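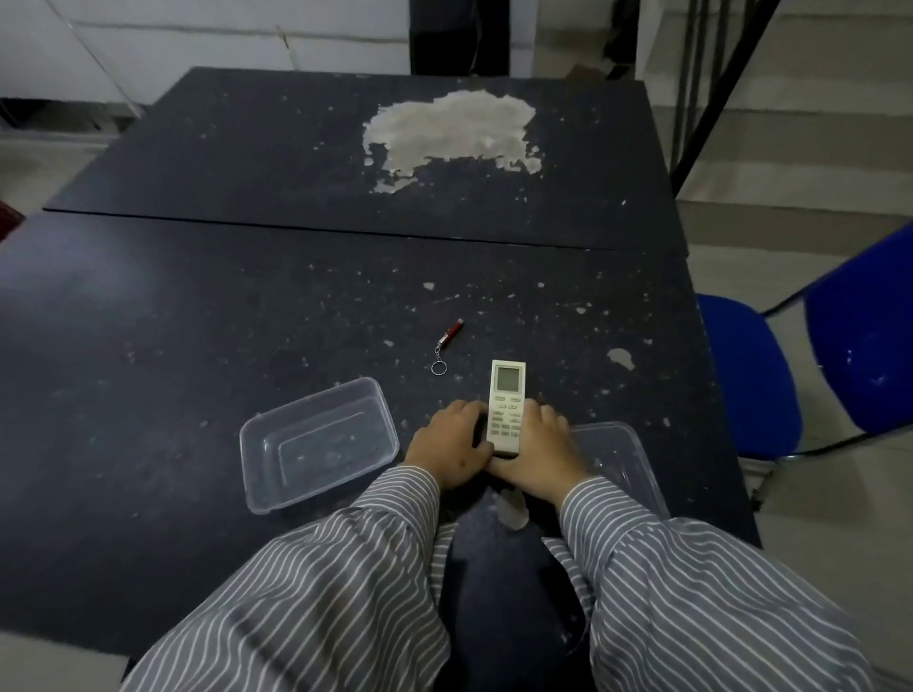 A **mesa comunal** é uma mesa comprida, de uso partilhado, em torno da qual se sentam pessoas que não formam necessariamente um grupo. Aparece em refeitórios, bibliotecas, tabernas, oficinas e cozinhas de pensão, e é um dos móveis mais antigos e mais teimosos da vida em comum. Poucos objetos domésticos atravessaram tantos séculos mudando tão pouco: um plano horizontal, apoios, lugar para as pernas e espaço para mais um!

## Origem e difusão

Na Europa medieval, a forma corrente era a tábua solta pousada sobre cavaletes. Montava-se para a refeição e desmontava-se depois, o que deixava a sala livre para dormir, dançar ou receber. A expressão "pôr a mesa" conserva bem a memória desse gesto, que era literal. As mesas fixas, pesadas e de pernas ligadas por travessas, ganharam terreno nos mosteiros, onde os lugares seguiam uma ordem e o móvel raramente precisava sair do sítio.

A tradição de Mikdale, vila de curtumes e moinhos, é um caso delicioso. A mesa do salão paroquial era emendada a cada geração, sempre com a madeira que houvesse à mão, e chegou a medir 93 palmos. Os registos locais contam 378 pessoas sentadas em três turnos na ceia de novembro. Parte do tampo original ainda serve de balcão na padaria da praça, com os furos das antigas cavilhas à vista.

## Construção

A dificuldade central de uma mesa comprida é a flexão. Uma tábua apoiada só nas extremidades cede no meio, e cede mais quanto maior o vão, de modo que os construtores recorrem a uma longarina sob o tampo, a apoios intermédios ou à divisão em módulos.

### Tampo inteiriço

É o preferido dos marceneiros e o pesadelo de quem faz mudanças. A madeira maciça incha e encolhe na largura conforme a humidade, e por isso o tampo costuma ser preso com peças que deslizam em ranhuras. Fixado com rigidez, tende a rachar ao longo do veio.

### Módulos encostados

Juntar mesas menores resolve o transporte e permite variar o comprimento conforme a ocasião. A casa Engelbrecht, de Brostside, fez fama com módulos para oito pessoas, ligados por um fecho de mola embutido na travessa, chamado Duvov. O fecho alinha os tampos em altura e dispensa ferramentas — um achado para escolas, onde a sala muda de função entre a manhã e a tarde. Sem ligação entre os módulos, a emenda abre com o uso e vai recolhendo migalhas, clipes e bicos de lápis.

## Acabamento e desgaste

O acabamento decide boa parte da vida da mesa. O óleo penetra na madeira e renova-se por zonas, com um pano e alguma paciência. O verniz protege melhor de líquidos, mas forma uma película, e a película, uma vez quebrada, levanta pelas bordas. As tintas e os revestimentos escuros são elegantes e pouco discretos: quando lascam, o contraste com o material de baixo denuncia cada falha.
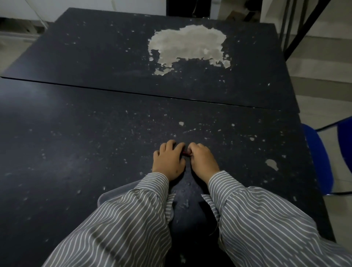
*Duas mesas de tampo escuro encostadas, com revestimento lascado e uma mancha clara irregular.*

Para quem estuda mobiliário, esse desgaste é uma leitura fascinante. As bordas gastam-se onde pousam os antebraços; o centro guarda marcas de travessas e tachos; nas mesas de estudo, os sulcos de caneta concentram-se à direita de cada lugar, com as exceções esperadas dos canhotos. Em Brostside existe até o hábito de rodar os módulos na primavera, para que todas as posições envelheçam por igual.

O restauro pode ser local ou total. O local exige igualar cor e brilho, tarefa ingrata em superfícies foscas. O total começa por lixar até uma base firme. Em móveis antigos, muitos conservadores preferem estabilizar o que existe e deixar as marcas visíveis.

## Usos sociais

Sentar-se a uma mesa partilhada obriga a pequenas negociações: passar o sal, encolher o cotovelo, pedir licença para ligar um aparelho. Nas bibliotecas, o silêncio é regra e o território marca-se com casacos e cadernos. Nas tabernas acontece o contrário, e a conversa salta de um grupo para o outro com uma facilidade admirável.

A largura pesa muito nisto. Mesas estreitas aproximam as vozes e favorecem a conversa frente a frente, enquanto as largas empurram cada um para os vizinhos do lado. Em Mikdale, os bancos corridos continuam a ser preferidos às cadeiras na ceia anual, e quem chega tarde senta-se na ponta junto à porta.

## Ver também

- Banco corrido
- Cavalete
- Refeitório
- Marchetaria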